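On the Keeping of Household Paperwork

This post sets out the arrangements by which our household has kept its papers since moving to Rustmont. Several readers asked for them after my earlier note on the boiler correspondence. 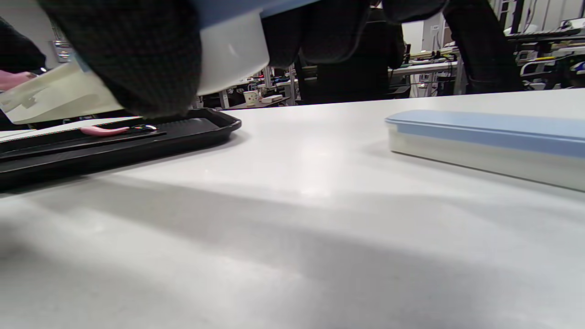

The first principle is that a document should be filed under the name of the thing it concerns. For many years we filed under the name of the sender, and this served us poorly. The insurer changed its name, the water supplier was merged with another, and letters on a single matter came to rest in several folders. Papers on the roof are now filed under Roof, whoever wrote them.

We maintain 4 folders: House, Health, Money and Persons. Each is divided by year, with the most recent at the front. Guarantees are the exception and are kept together at the back of House, in order of expiry. When a guarantee has lapsed, it is removed in July, along with the receipt to which it was pinned.

At the time of the move we held almost 1080 sheets. After sorting, 340 remained. The greater part of what was discarded consisted of duplicate statements and instruction booklets for appliances we no longer own. I regret the loss of one item, the original plan of the garden drains, which had been folded inside a booklet for a lawnmower. A copy was later obtained from Tamás Szalai, the previous owner, to whom I remain grateful.

The folders themselves are the grey Flurkutetti ones with a cloth spine. They are dearer than card folders and their labels do not hold well in a damp room. I replace the labels each spring and write on them in pencil. We tried a set of Liao box files for a year and found them too deep for our shelf, so they now hold sewing patterns.

On the matter of scanning, our position is cautious. Deeds, certificates and anything bearing a signature are scanned and also retained on paper. Ordinary bills are scanned and then shredded after the annual accounts have been settled. Letters from family are not scanned. They are kept in a separate tin, unsorted, at my wife's request.

A further post will deal with the papers of my late aunt in Jerkau, which arrived in two suitcases and have yet to be opened in full.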